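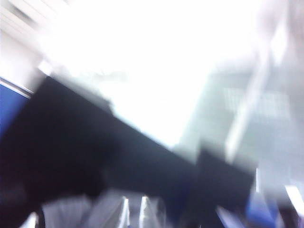

Domurgate bear case

The Domurgate bear case was a criminal investigation into the illegal killing of a brown bear and the sale of its meat and gall bladder in the Zolau valley. It led to the conviction of four men from the village of Kurek and to changes in the way the district's forest guards record animals found dead or missing. The case takes its name from the Domurgate, a narrow pass at the northern end of the valley where the remains were found.

Background

The Zolau valley is mostly state forest, with grazing land along the river and small orchards above Kurek. Brown bears are protected there throughout the year. Farmers who lose livestock or beehives to bears may claim compensation from the district forest office, but payment was often slow, and claims without photographs were usually refused. Wild boar and roe deer may be hunted under licence in season. Wire snares are banned for all species.

Discovery

In July a forest guard on a routine patrol found a length of steel cable fixed to a beech trunk near the pass. The bark was badly scored and there was dried blood on the ground. A search of the slope below turned up a skull, part of a hide and two paws, buried under stones in a dry stream bed. The forest office closed the path and called in the police.

Investigation

Tests showed that the remains came from an adult female. The cable was of a type sold for timber hauling, and its cut end matched a drum kept at a disused sawmill outside Kurek. Police searched the sawmill and three houses in the village. They seized 40 kilograms of frozen meat, 10 snares, an unlicensed rifle and a set of scales. Laboratory work confirmed that most of the meat was bear. The rest was boar.

Messages on a seized telephone showed that some of the meat had been offered to buyers in Skanex, the nearest market town, where it was described as venison. The gall bladder was never recovered.

Trial

Four men were charged with killing a protected animal, using banned traps and selling uninspected meat. Two of them admitted setting the snares but said they had been meant for boar. The court at Skanex held that the use of snares was unlawful whatever the intended catch, and that the bear had been shot while still held by the cable.

The verdict was given on 26/11/2024. Two defendants received prison sentences and the other two were fined. All four lost their hunting licences. An appeal against the prison sentences was dismissed.

Aftermath

The forest office later removed a further 400 metres of cable from the woods between Kurek and the pass. Guards must now log every snare by location and keep the wire as evidence. The rules on compensation were also changed, and claims for damaged hives can be settled after a visit by a guard.

See also

Brown bear
Poaching
Snare trap
Wildlife trade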